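Tendo bag cell

The Tendo bag cell is a small tabletop robot station used for picking mixed household items out of an open paper bag. It was assembled by Elango Kotian at the Rozīte workshop and is one of 3 cells built to the same plan.

Setup

The arm is carried on a black plate next to a slotted aluminum rail. The bag is opened, its rim is rolled outward, and black tape is put on at intervals along the rim. Cables are left with enough slack for the gripper to reach the far side of the bag – a tight cable pulls on the wrist and shifts the grip point.

Upkeep

The gripper screws are checked every 80 picks. The Brusell controller keeps a pick count, and the finger joints are replaced when it reaches 674. After new joints are fitted, the arm is sent to its home position and the grip height is set again with the bag in place. Paper crumbs are brushed off the table between bags. 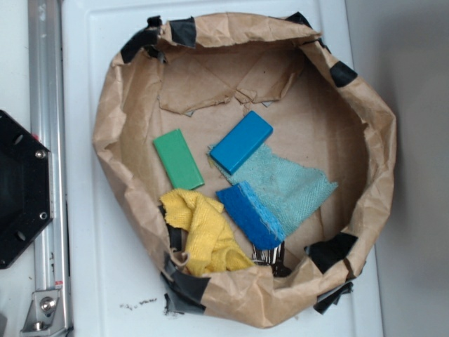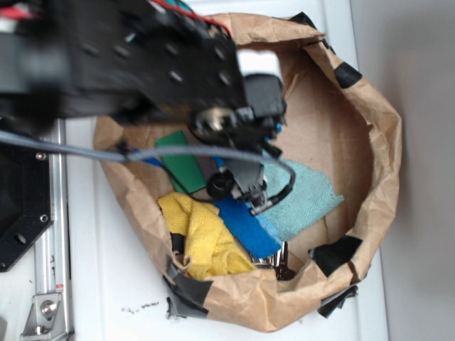
Taped paper bag with a yellow cloth and other items inside

When is a bag replaced?
A bag is used for 8 runs, or until the rim no longer holds its shape.

Last updated: April

Shares: 8 | Comments: 3

Grarham: Does the height need setting again after a bag change?
E. Kotian: Only if the floor of the new bag sits higher.
Grarham: Thanks, will check ours.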